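Posted August 25, 2018 by the management (me)

We use cookies to remember that you have been here before. Sign up for the newsletter and get new posts by email, usually late.

The robot has a better parking spot than I do. I mean this almost literally. It sits by the big window on the east side of the Ulolside building, in the patch of floor where the good light comes in before lunch, and where for as long as I've worked there we kept the folding chairs and the microwave. The microwave is now on top of a filing cabinet in the hall. You have to reach up to get your soup out, and I am not a tall woman.

For those who came to this blog for the tomato posts: I also have a job. I work in a kitting warehouse in Dasstead. Kitting means that somebody else makes the parts of a thing and we put the parts together in a box in the right number, with the right leaflet, and then the box goes to a person who opens it and finds that we forgot the leaflet. We do hardware packs, school math sets, science kits, and in the run-up to the holidays a truly upsetting amount of toys. There are 40 of us when everyone shows up. On a good day we send out 2000 boxes, and on a bad day we send out 2000 boxes and several come back.

In spring we were called to a meeting next to the loading dock and told that the company had "entered a partnership" with a firm called Motaung, who would be helping us "reimagine the pick." I have been picking for eleven years and had never imagined it once, so I was curious. What they meant was an arm. One arm, to start. They showed us a video of other arms in other buildings, with music that made me want to buy a truck.

There were questions. The first was whether anyone was losing their job, and the answer to that took nine minutes and contained the word "journey." The second was from Hervé Pichon, who has run the small-parts line for 22 years, and who wanted to know whether the arm could tell a left-hand hinge from a right-hand hinge. The man from Motaung said that was a great question. Hervé sat back down and folded his arms and I don't think he has fully unfolded them yet.

So the arm came, in two crates, and with it two young engineers who were very polite and ate nothing but trail mix. They called the arm by its model number. We called it Baltar. I'm told there was a vote but I was out that day with a tooth.

I had expected Baltar to start on the line. I think we all had. I'd pictured a sort of duel, man against machine, somebody's pride on the floor by the end of the shift. Instead it went over by the window and spent weeks pushing toy blocks around on a board.

I want to be fair about this. I understand that you have to start somewhere. My own first week was spent folding leaflets, and I folded a whole tray of them inside out. But I had a mortgage at the time and had passed a drug test, and it is a strange thing to walk past a very expensive piece of equipment on your way to lift boxes and see that it is learning its colors.

It doesn't even pick them up. That was the part that got the small-parts line going. The grown-up tool, the one with the suction cups, is for later. For now it has a plain gray stick on the end, and it slides things. It slides the star over to the heart. It thinks about that. Then it slides something else. One of the engineers, whose patience I admired, explained to me that pushing is hard because you can't be sure what a thing will do when you push it. I said I had raised two boys and she could skip ahead.

What changed for us in those first weeks was mostly small. The lunch corner moved, as I've said. There was yellow tape on the floor, and a rule about the yellow tape, and then a laminated sheet about the rule. We got a second laminated sheet about not leaning on the pegboard table. Two people from my line were picked to be "robot leads," which came with a lanyard and, after some discussion, a small raise. I wasn't picked. I did not want to be picked, and I'd like that on record, though I notice I've brought it up at home more than once.

Then came the bin business. For years our bins have been numbered in a way that made sense to a supervisor who retired before I got there. Bin 1729 holds the wing nuts. It sits between bin 6 and a bin that has no number and is known to all as Pam. You learn this the way you learn where the light switches are in your own house. Well, Motaung needed a list. The arm was going to need to know what was where, and the list in the computer turned out to have been last correct some time before the flood.

So we had to write it down. All of it. For two weeks we went around with clipboards in pairs, arguing about washers. I was paired with Hervé, who knows everything and has told very little of it to anyone, and I learned more in those two weeks than in the eleven years before. He can tell a bag is short by the sound it makes when he sets it down. He turns the right-hand hinges face down in the tray so the person after him doesn't have to check. I have been the person after him! I never knew it was on purpose. I thought they just came that way.

Nobody at the meeting by the dock mentioned that part, and I don't think they knew. You bring in a machine to do what people do, and first you have to find out what people do, and for that somebody has to walk over and ask them. It took an arm on a table for anyone from the office to come and stand at small parts for a full shift. She wore the wrong shoes and was very nice about it. At the end of the day she had six pages of notes and a Band-Aid.

I won't pretend it made everyone happy. Hervé said to me, somewhere around the cotter pins, that he felt as if he was writing his own recipe down for the restaurant across the street. I didn't have a good answer. I said maybe they'd get it wrong. He said they would certainly get it wrong, that wasn't the point, and would I please hold the clipboard straight.

Meanwhile, over at the window, the sorting went on. I got in the habit of stopping with my coffee, on the legal side of the tape. You find yourself rooting for it, which is embarrassing. There are stars and cylinders, a heart, a hexagon, and a couple of blue cubes that I took a liking to for no reason. Some mornings it was clearly having a bad time and I would go back to my line feeling wonderful. Other mornings it nudged something into place so neatly that I stood there until the coffee got cold.

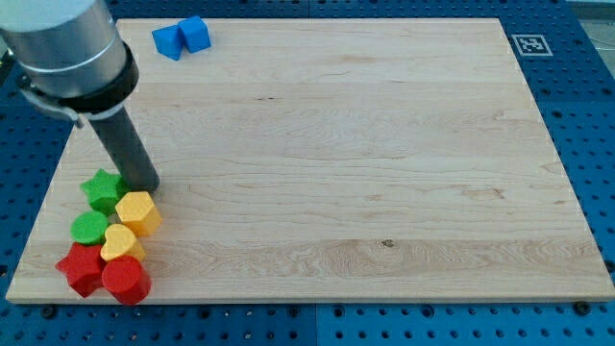 The company says the arm will move to the line in November, which is either brave or a sign that nobody upstairs has met November. That's when the toys come through. That's when we have temps who have never seen a wing nut in their lives and a radio that plays four songs. If I were a robot and someone asked me when I'd like to begin, I'd say February.

The plan, as of Thursday's version, is that it will take the math sets, which are light and all the same and which everyone hates. I have no quarrel with this. I've done math sets. You put in the ruler, the protractor, the little compass that stabs you, and by two in the afternoon you have lost your own name. If a machine wants that, it can have it, along with my thimble. The four people who do math sets now are supposed to move over to returns, and here the feelings are more mixed. Returns pays the same but it's in the back, with no window, and you spend the day opening boxes from people who are angry. Lorna, who has done math sets by choice for longer than seems healthy, says she liked having her hands busy and her head somewhere else. She writes whole letters to her sister in her head on that line. She doesn't see how she's going to do that in returns, where you have to read the complaint.

I hadn't thought of that as a thing a job could give you, and I doubt it's on the six pages.

Hervé has been asked to "consult." He got an email with an attachment. So far consulting means that the engineers come over to small parts with a bag of hinges and he looks at them over his glasses (the engineers, and then the hinges). Last week I caught him on the wrong side of the yellow tape, bent down with his face level with the board, explaining something with his hands. When he saw me he said he was checking whether the table was level. It isn't, apparently. He's bringing in a shim on Monday.

As for the microwave, I filed a request to have it moved down to where a person can reach it. I was told there would be a review of the break area once the floor plan for phase two is settled. I've bought a step stool and written my name on it in marker.

The tomatoes are fine, by the way. Splitting a bit from all the rain. I'll do a proper post when I've got the last of the canning done.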